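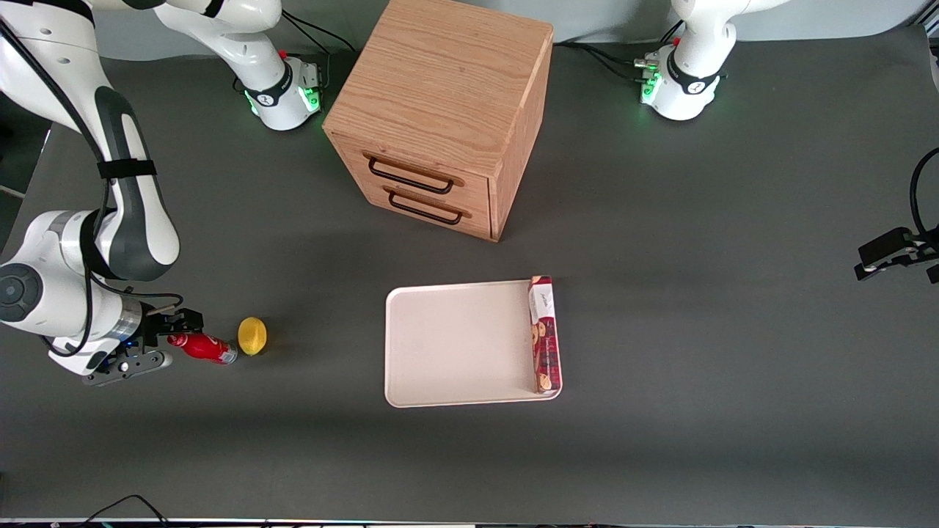

Bottle rotates in gripper after pickup, two-arm class project

Asked in: Student Projects, Manipulation

Our group is doing the tabletop sorting task for the Curnlow course. Two arms, parallel grippers, one wrist camera per arm. The objects are a small Coca-Cola bottle, a lemon, a cookie box, a tray and a two-drawer cabinet. The policy was trained on 100 teleoperated demos, 2,543 steps in the longest one.

The right arm reaches the bottle reliably when it lies on its side. After the lift the bottle turns between the fingers and the place step fails. Force is at the Mevik driver default. Lemon and box are fine. Is this grip force or grasp position?

3 answers

Answer 1 (accepted)

Grasp position. Check the wrist view at the moment of closing and see what the fingers are on.

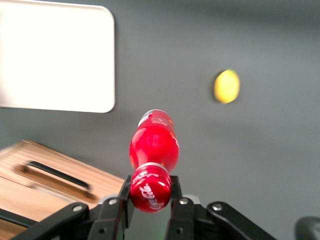
Holding by the cap puts the whole body out past the fingertips, and two flat fingers resist very little torque about the line between them. Re-record the bottle demos with the grasp at the waist. Eight good ones mixed into the set were enough for us to see the policy shift, but delete the old cap grasps or it will average the two. Also lower the wrist speed on the lift. If objects in the wrist images are smeared, shorten the exposure before recording again.

Answer 2

Had the same with the Urquhart kit. Rubber pads on the fingertips, 4 mm. Redo the gripper zero afterwards or the closed width will be off.

Comment: pads helped with slip, did not help with rotation on ours.

Answer 3

turn the force up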